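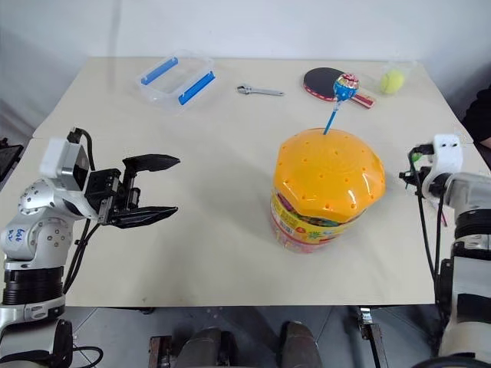
Attachment: tabletop with two robot arms

Subject: Conversions show in Skitoro but not in my tracker
Status: Closed
Category: Tracking / postback
Opened by: Ville Kokkonen
Handled by: Raimo Huttunen

Ville Kokkonen, Wednesday
I am a publisher on Skitoro and I run the Rimano offer. My tracker is Timia. Since I moved the campaign to a new landing page, leads appear in the Skitoro dashboard but Timia shows none of them. Clicks are fine on both sides, 2,000 in each. The old campaign for Oksanen still tracks normally with the same global postback.

What I have tried:
- Cleared the cache in Timia and logged in again
- Saved the postback URL again in my Skitoro account
- Paused the campaign and restarted it
- Asked a friend to fill in the form on his phone. His lead is in Skitoro, not in Timia.

I buy traffic by placement and without the conversion data I can't tell which placements to cut. Please check.

Raimo Huttunen, support
Hello Ville. I looked at the postback log for Rimano. The calls are going out and your tracker answers each one with "OK", so the URL itself works. Timia gives that answer even when it can't match the click, so it doesn't tell us much.

Please send me the following:
- The full campaign link as you have it in Timia, with all the tokens
- The click ID of your friend's test lead, copied from the Timia click report
- Whether you use a redirect between the landing page and our link

Ville Kokkonen
No redirect. The landing page button goes straight to the Skitoro link. I have pasted the campaign link in the private field. In the click report the ID for the test is very long. I think it got longer when I turned on the option to add the placement name and the ad name to it. That was the same evening I changed the page.

Raimo Huttunen, support
Thank you, that explains it. Our subid field stores up to 100 characters and drops whatever comes after. Your old click IDs fit. The new ones have the placement and ad names added to the end and run past the limit, so we send back a shortened ID and Timia has no click with that ID. Oksanen is not affected – that campaign still uses the short format.

To fix it:
Turn off the long ID option in Timia for the Rimano campaign.
Put only the click ID in subid.
Send the placement in subid2 and the ad name in subid3. Each of these is a separate field with its own limit.
Copy the new link to the landing page button and do one test lead in a private window.

Please mark the test lead as a test in the form comment so the advertiser can reject it.

Ville Kokkonen
Changed it. The test came through in Timia with the placement next to it. Can you resend the earlier ones? There are leads from before the change that I would like to have in the report.

Raimo Huttunen, support
We can't resend them with the full ID because we never stored the missing part. What I can do is export the leads with time, country and shortened ID. In Timia you can search clicks by the start of the ID and upload the matches under Conversions – Manual import. The file is in your account under Reports.

Your earnings are not affected. Payment is based on the Skitoro numbers, so those leads are in your balance as pending until Rimano approves them.

Ville Kokkonen
Imported. Two of the leads had no match, I will leave those out. You can close this.

Raimo Huttunen, support
Closing. I have asked for a note about the subid length to be added to the postback help page.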